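Setting up your storage unit at Zistari
Section 2: Your first visit

Hi again! By now you should have your welcome email and your gate code. I've walked plenty of new customers through this part, so I've written it down the way I'd say it if I were standing next to you in the loading bay.

1. Drive in by the Texier Road entrance and stop at the keypad. Type your gate code, then the pound key. The gate is slow, so give it a moment (please don't type the code again, it cancels the first one).

2. Park in the loading bay and grab a cart. You get up to 2 hours in the bay on any visit.

3. Find your unit. If yours is 615, take the freight elevator to the top floor and turn left. The lower numbers, through 64, are all on the ground floor.

4. Fit your own lock. I like the closed-shackle Furkik we sell at the desk, but any disc lock will do.

Caution: the freight elevator is rated for 1,000 pounds, and that includes you and the cart! Pianos and safes need to be booked in with us first.

5. Lay down a sheet or a few flattened boxes before anything goes in. Heavy stuff at the back and along the sides, light boxes on top, and leave yourself a path down the middle. I skipped the path on my own unit and spent a whole evening digging for a kettle.

Note: no food, plants, paint or gas cans, please. Drain the mower before you bring it over.

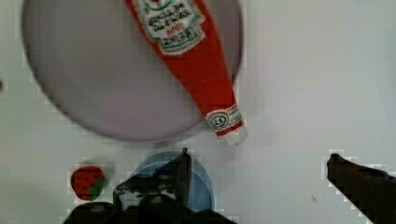 Fabrice Millet wrote in to say that step 5 should tell people to put mattresses in last, standing on their long edge in a proper bag, and that he'd had to empty half his unit in May to get at his. Fair point, and I've taken it on board. Mattresses last, everybody!

6. Write up your box list. The Cestilow app has a page for it, but a sheet of paper taped inside the door works just as well. Keep a second copy at home.

7. Pull the door all the way down, slide the bolt across and tug the lock twice.

8. Key in your code again on the way out. If you forget, the system thinks you're still inside and won't let you in next time. Call the desk and we'll reset it for you.

Last updated July 13, 2019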